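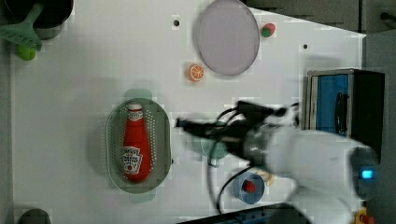
Ketchup, in a colander.

Threads > Food > Long ones

I have written down every dinner I've eaten for five years. That's 1,826 dinners, one line each, in a row of notebooks from Fairclough's. Some findings follow. None of them will help you.

I started after an argument with my sister over whether we "always" have pasta. I wanted evidence. The evidence was on her side by the second week, and by then I'd paid for the notebook.

Most common entry: "pasta, the usual". I no longer know what the usual was in the first year. Past me assumed I'd remember. She assumed a lot of things.

Toast counts as dinner if eaten after 7pm on a plate. Over the sink it goes down as "see yesterday". I've read back through whole weeks of "see yesterday" and the trail goes cold at a Sunday.

There are around 70 entries that just say "bits". Bits is a proper meal in our family. My mum could do bits for 10 people with no warning and a very small fridge.
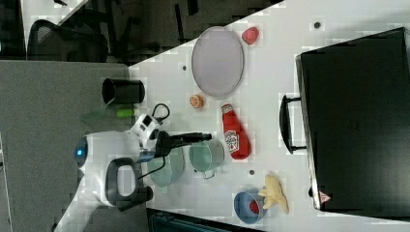 Strawberry, orange slice, big plate. Would go down as "bits".

You can spot every diet. The handwriting gets neater, the word "grilled" turns up, and then on day four there's a line that says "chips (walked there)".

The longest entry is a wedding in Hascombe, nearly 200 words, most of it about a pie. The bride gets half a line. She knows. We've discussed it.

The shortest is "no". I've got no idea what happened that night and I've decided not to ring round.

I did try an app for a bit, Nirum, which wanted to know how each meal made me feel. It was a jacket potato. It made me feel like I'd had a jacket potato. Back to the notebook.

My sister has now asked to see the pasta figures. I've told her they're being checked.

COMMENTS

Genalyn Calimlim
"Chips (walked there)" is going on my gravestone.

prulach_pete
My dad did this with petrol. We found the books when he moved house and read them out all afternoon. Much better than the photo albums.

tessandthedog
What was in the pie though

Genalyn Calimlim
Seconding the pie question. You can't give it most of 200 words and then not share.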